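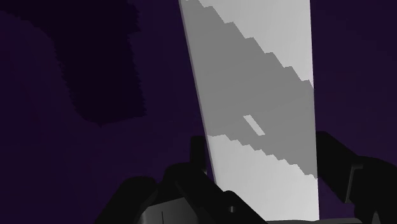

Larysa Romaniuk wants to know if a firm mattress is really better for a bad back, or if that's just something stores say.

OK Larysa, this is going to take a few posts, sorry everybody. I bought a bed in March after putting it off for years, so I have opinions now.

Short answer from me: firm was wrong for me. I sleep on my side and my shoulder went numb on the hard one every single night. My husband sleeps flat on his back and loved it. Same mattress!

That first one was the Bestard, the extra firm. The salesman pushed on it with his hand and said feel that. Well, I don't sleep on my hand. Lie down on the thing. Shoes off, your usual position, and stay there longer than feels polite.

I did 11 minutes on each one the second time I went shopping (yes I set a timer, yes my daughter walked off and pretended to look at lamps).

The one we kept is the Tully medium. Softer on top, and my hips don't sink like they did on our old one. My back in the morning is better. Not cured, I still groan getting my socks on, but better.

Please ask about the return rules BEFORE you pay. Esamgate took the Bestard back but they charged us $49 for pickup, and it had to be spotless. Get a cover on it the first night. I mean before anybody lies down on it.

Also ask if the trial starts when you order or when it gets delivered. Ours started on delivery, but I only found that out by calling, the paper didn't say either way.

Someone asked about the frame. We had an old one with slats so far apart you could put your foot through, and the new mattress started dipping between them. Put 2 extra slats in the middle and it was fine. Check that before you blame the mattress.

Oh and measure the height! The Tully is 10 inches thick and our old one was skinny, so now I sort of climb in. Fine for me, but my mother couldn't manage it when she stayed over. If knees are a problem, sit on the edge in the store and see if your feet touch the floor.

Pillows: if you change the mattress you might have to change the pillow too. Mine was suddenly way too high. I switched to a Wesix, the flat one — took me a week to like it, now I pack it when we travel.

Larysa, if you're going Saturday, go early. By lunchtime there are kids bouncing on everything and you can't get a minute's peace on the display beds. Tell me which ones you try, I want to hear what you think of the Tully.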